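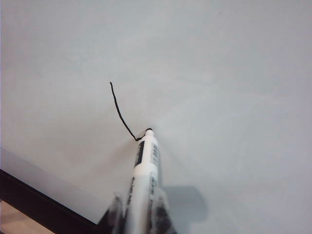
4.3 Setting pen pressure on the Mamik drawing cell

Do this section after the board is leveled and the fingers are on (4.1, 4.2). Redo it every time the marker type changes. Pressure too low gives gaps, too high mushrooms the tip and the line gets fat halfway down. A slow test stroke tells you most of it: small wobbles along the line are fine at this stage, and a little hook at the start or a kink by the tip means the arm is still sideways-loaded when the pen lands or stops. Fix that with step 6, not with more force.

You need: new black marker, dry cloth, the Medeck handset, the cell log.

1. Put the cell in TEACH. Speed limit to 2 percent.

2. Open fingers, cap off, seat marker. Grip low on the barrel, away from the tip. Tip must point straight out of the fingers. Close.

3. Tug the marker by hand. If it slides, grip force is too low. Set 350 on the GRIP page and tug again. Do not go over 500, the barrel cracks.

CAUTION: hands out before you press CLOSE. The fingers do not stop on contact in TEACH.

4. Jog down until the tip just touches. Zero Z here. Save as PEN_TOUCH.

5. Run TEST_LINE. One stroke, 200 mm. Stay at the handset with your thumb on the hold button.

6. Look at both ends of the stroke. Hook at the start: raise APPROACH DELAY one notch. Kink at the end: raise LIFT DELAY one notch. Wipe, run again. One change at a time pls, and write it down.

7. When three strokes in a row look the same, save the recipe under the marker name. Not under your own name (we have four recipes called Gert).

Note: TEST_LINE draws from wherever PEN_TOUCH was saved. If you saved it near the edge of the board the stroke can run off onto the rail. Resave further in.

Note: the Kunville cell has the older Grewal fingers. GRIP max there is 350, same steps otherwise.

4.4 Wiping down and leaving the cell

1. Arm to PARK. Cap the marker, back in the drawer tip down.

2. Wipe with the dry cloth, top to bottom. Haze is ok for test strokes. For a customer run use the board cleaner and let it dry fully befor any pen touches it.

3. Check cables around the stand. Nothing pulled tight, nothing under a leg.

4. Handset to LOCK, log entry, initials. 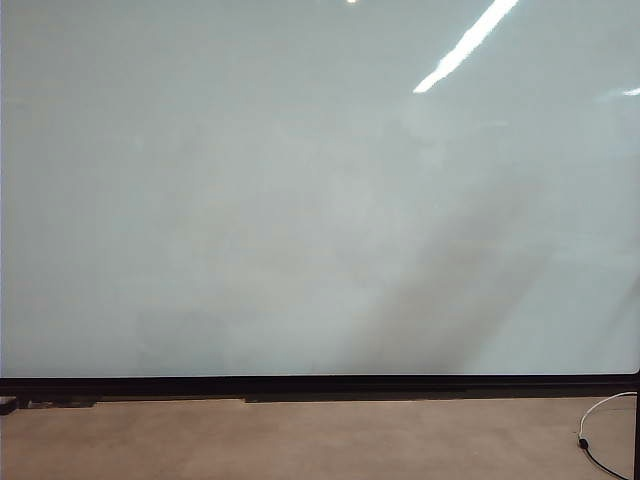

Do I have to set PEN_TOUCH again after cleaning the board?

Only if the board or the stand got moved. Wiping alone doesn't shift the zero. If you leaned on it hard or arent sure, run step 4 again, it takes a minute.

CAUTION: do not use spirit or solvent on the fingers. They go cloudy and then soft, and the grip setting stops meaning anything. Damp cloth only.

Spare finger pads: ask Manju Bhatia. Recipe got overwritten: Wing-yan Sin has Tuesday's backup.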